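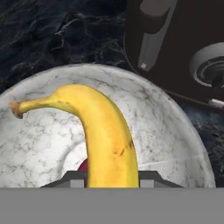

Wrist view in the Oltis kitchen pack, banana and bowl task

Oltis simulator, kitchen pack: worth the money?

tidewrack
Posted Sunday, 9:14 pm

I've had the Oltis trial going since the start of October and it runs out this week, so I need to decide whether to hand over cash. That's my banana up top, fingers either side of the fat end. The kitchen pack is 157 quid on top of the base licence, which I already have through the Wollell bundle.

What I like: it looks lovely. The speckles on the peel, the veins in the marble, all of it. I came from Vamlow, where every fruit was basically a coloured sausage, and I did a little gasp the first time I loaded this one up. Setup took me an evening including tea, and the wrist view worked without me touching a single config file, which has never happened to me before with anything.

What I don't: my desktop sounds like a hairdryer, and I've still no idea whether any of this will carry over to my actual arm. Has anyone here trained on the kitchen pack and then run it on hardware?

----

Pellow_R
Posted Sunday, 9:40 pm

I have, and I'd save your money. I did 3,000 episodes over a fortnight, fruit in and out of bowls, and my real arm still went for the bowl rim half the time. Pretty marble doesn't teach it anything about squash. A real banana gives when you grab it and theirs is a stick with a nice coat of paint on.

----

ushathevar
Posted Sunday, 10:02 pm

Have to disagree with Pellow a bit! I run a robotics club at a sixth form and we've had the kitchen pack since the spring. The looks matter loads if you're training from camera. Our kids' policy on the Vamlow scenes fell to bits as soon as somebody opened a blind. With Oltis we turned on the lighting and worktop shuffling and it coped much better on the real bench.

Did you have the shuffle on, Pellow? It's off by default, hidden under Scene > Extras, and I only found it by clicking everything.

Usha Thevar (same name on the Oltis user group if anyone wants our settings)

----

Pellow_R
Posted Sunday, 10:11 pm

I did not have the shuffle on. I didn't know there was a shuffle. I still think the contact is rubbish though.

----

gannet44
Posted Sunday, 10:30 pm

Contact is middling, I'd say. There's a softness slider per object in the newer build and it helps with fruit, but push it too far and things start to jitter in the gripper like they've had six coffees. I leave it low.

tidewrack, look at how dark that worktop is against the white bowl in your shot. Beautiful clean edge, dead easy for a camera. Then ask yourself what your own kitchen looks like. Mine's beige on beige with crumbs. If you buy it, swap the bowl and the counter about as much as it'll let you.

And is that something red behind the banana, just poking out on the left? I'd keep a few starts like that where one thing's half hidden. Mine was hopeless at those until I gave it plenty.

----

tidewrack
Posted Sunday, 10:48 pm

Yep, there's a red thing tucked in behind. I've been doing banana only so far and ignoring the rest of the bowl, which sounds like a mistake now you say it. Off to find this shuffle menu.

Usha, how many episodes did your lot do before it was any good on the bench?

----

ushathevar
Posted Sunday, 11:05 pm

1,516 by hand with the controller, shared out between the whole club, then we topped up to 2,606 over half term. The top-up was nearly all awkward starts and I reckon it did more good than the first lot. We kept every failed go in a separate folder too, so do that from day one, sorting them afterwards was miserable.

----

Bhat_fan
Posted Monday, 7:20 am

Surprised no one's mentioned Bhat. Not as pretty, and the kitchen appliances are a bit blobby, but the grip feels a lot closer to my real one and it runs fine on my old laptop. You pay monthly, so you can do one month and leave.

----

Pellow_R
Posted Monday, 7:52 am

Seconding Bhat for contact. Going to give Oltis another go with the shuffle on first though, seeing as I've already paid for it.

----

tidewrack
Posted Monday, 8:15 am

Shuffle found, left it running while I had breakfast. I'm going to email Oltis and see if they'll stretch the trial another week before I cough up. Usha, I've messaged you about those settings.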